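The Kitchen Is Harder Than the Factory

2020-06-10
By Callum Tindall

My mother-in-law asks me every year when she can buy a machine that clears the table after dinner. I worked eleven years in the packing hall of Furnival, where we had good robots, so she believes I must know. I always answer "not yet", and every year she looks at me as if I am hiding something from her.

At Furnival one arm moved 3000 cartons in a shift. It was tireless and exact, and it was also quite stupid. If a carton arrived turned a little to the side, the line stopped and one of us had to go and correct it with the hand. We did not laugh at the machine, we only learned to put the cartons straight. I think this is how most automation works. People prepare the world, and then the machine looks clever.

In a kitchen the world does not stay prepared. A lime rolls. A napkin is folded differently each time. A spoon can lie in any direction, and a child has put something in the bowl.

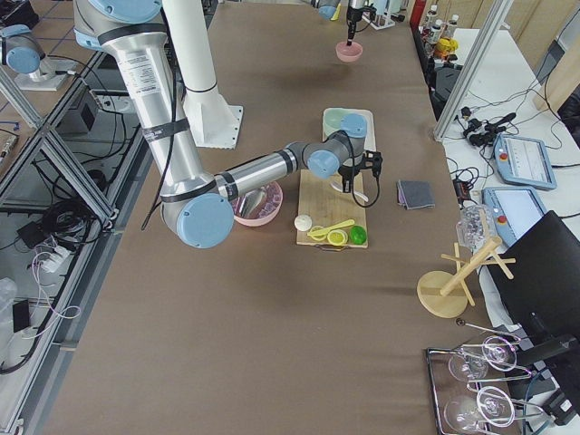
A two-finger gripper over a cutting board, with a second arm holding a pink bowl at the far end of the table.

Consider what two fingers must do with such things. A lemon slice is thin and lies flat on the wood, so there is almost nothing to hold. A wine glass must be held firmly, but not too firmly. I can do both while I am talking on the telephone, and I could not explain to you how I do it. This is the trouble for the engineers also. They must teach what nobody ever had to put in words.

The firms are more optimistic than I am. In March I read a brochure from Prellasier which promised a "complete kitchen helper" – complete was printed in bold letters. The price was not printed at all. Such brochures like to show one movement, done well. I would like to see the whole evening, with the guests still sitting and the sauce getting dry on the plates.

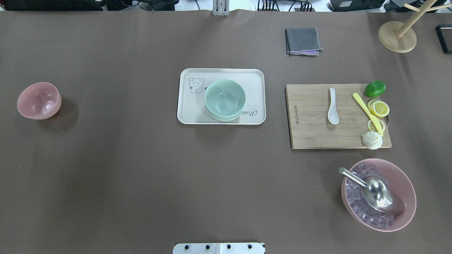
Take only the bowls. When they are stacked one inside the other, a person feels at once if the top one sticks to the next. You give it a small turn and it comes free. A machine with weak feeling in its fingers may lift two, or push the whole stack over the table. Ice is worse, because every time you put the scoop in, the pile has another shape.

I do not say it will never come. A dishwasher was once a strange luxury, and my parents bought theirs after long discussion and then defended it like a member of the family. But I would be glad if we spoke of single chores and not of "the household". Let a machine first bring 400 glasses to the shelf and break none. Then we can talk about the soup.

Until that time, I dry and my mother-in-law puts away. She is seventy-nine and faster than me.

Last updated: 2 days after first publication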